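The Grape Problem

My week with the people who write the boring part of the robot

I have now spent more time thinking about plastic grapes than any adult should, and I blame Clidar. That's the small software shop I visited in August, up two flights of stairs over a tile showroom, where a handful of engineers are writing a planner called Nomeo. A planner is the piece of code that decides how an arm gets from where it is to where it needs to be without clobbering anything on the way. It sounds dull. I was hooked by lunch! 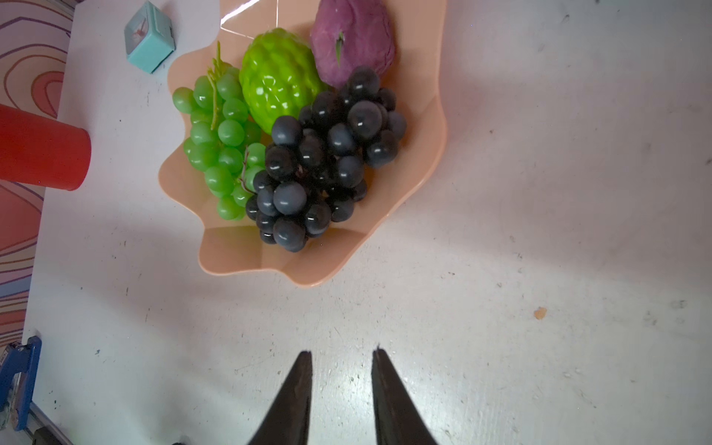 Reading time: 2 min | 559 words in the print edition

Grapes are mean, from a software point of view. A bunch is one thing when you ask for it and a couple dozen little shiny things when a camera looks at it, and every one of those shiny things throws back its own dot of light. Put a dark bunch up against a green one in the same bowl and the perception code has to decide where the first stops and the second starts. The team's early versions would cheerfully draw one big outline around the lot (I saw the old screenshots, and they made me laugh out loud).

What Nomeo does now is hedge. It keeps 20 guesses about where each object's edges are and scores every one of them before it commits to a grasp. If the guesses disagree too much, it asks for another look from the wrist camera, from a slightly different angle, and scores them all again. I do pretty much the same thing with my keys in a dark bag.

Then there's the second arm, and this is where my head started to hurt. Two arms sharing one table means each one is a moving obstacle for the other, cables and all. The first release handled this by making them take turns, like polite people at a buffet, and it was painfully slow.
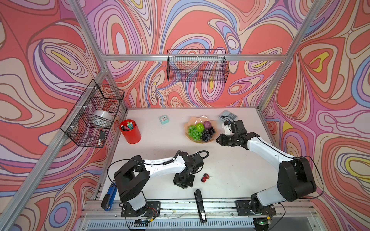
The newer code plans both arms together and lets them be in motion at the same time, as long as the space each one is about to sweep through stays clear of the other. The engineers call that space a "sleeve," and they draw it on the monitor as a see-through tube that bends ahead of the arm. When two sleeves touch, one arm slows down. It doesn't stop, it just eases off a bit, the way you do when somebody's coming at you with a full coffee. I could've watched those tubes all afternoon.

The tool I ended up liking most was Edetti, their replay viewer. You load a run, drag a slider, and see what the planner believed at any moment laid over what the cameras saw. I got to poke at one run where an arm had hesitated for more than 20 seconds over nothing at all, as far as I could tell. Scrubbing back, we found a highlight on the table that the software had marked as solid. It had been planning its way around a patch of light, poor thing.

The fix for that was two lines long and took most of a day to find. It goes out with the next build, and after that they want to start on spoons.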